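Ticket: Label printer drops every job over 3 pages
Opened by: Tolera Sisay, Rikden front office
Assigned to: Gemechu Teshome
Status: Closed
Priority: Normal

Tolera Sisay
The Bovix label printer at the shipping counter stops partway through larger jobs. One page prints fine. Two or three pages print fine. Anything longer prints three pages and then the queue shows "paused". If I resume it, nothing comes out until the printer is power cycled. Started after the October update on the counter PC. Same thing from Cuypers (our shipping software) and from a plain text file, so I don't think it is the software.

Gemechu Teshome
Please send:
- driver version from the printer properties page
- connection type (USB or network)
- the self-test page
- one of the files that fails

Tolera Sisay
Driver is 106. Network, wired, fixed address. Self-test page prints with no errors and shows 600 dpi. The file that failed this morning was the insert for the Virasia order. It is a text page, then the address sheets.
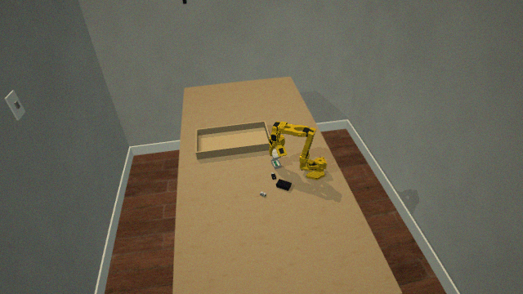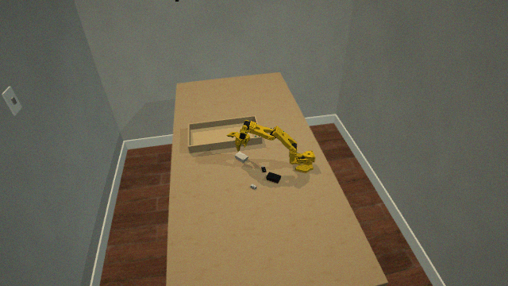 Smaller files fail at the same point, so I doubt size matters. I have also swapped the network cable and moved it to another switch port. No change.

Gemechu Teshome
Agreed on size. Your plain text file is only a few kilobytes and stops on the same page.

Checked the queue from here. The update replaced the standard TCP/IP port with a WSD port. The old port is still listed but nothing is assigned to it. The event log has a 313 entry from the print service each time the queue pauses – that is the PC losing status replies from the printer. It then marks the device offline in the middle of the job.

Steps to try, in this order:
1. Cancel all jobs and stop the print spooler service.
2. Empty the spool folder.
3. Start the spooler.
4. Printer properties, Ports tab, select the old TCP/IP port.
5. Configure Port, clear "SNMP Status Enabled".
6. Power cycle the printer and send a ten-page text file.

Tolera Sisay
Did 1 to 5. Step 4 gave "access denied" the first time, worked after I opened the properties as administrator. Ten-page file stopped at page three again.

Gemechu Teshome
Was the power cycle done after the port change or before?

Tolera Sisay
Before. Repeated it in the right order and all ten pages came out. Sent the full insert from Cuypers as well and it finished in about 3 minutes with no pause.

Gemechu Teshome
Good. The printer was probably still holding the old session. I have removed the WSD port and turned off WSD in the printer's web page so the next update does not pick it up again. Driver stays at 106 for now. Leaving this open until Friday.

Tolera Sisay
No pauses since. OK to close.

Gemechu Teshome
Closed. Port settings saved under the Rikden site notes.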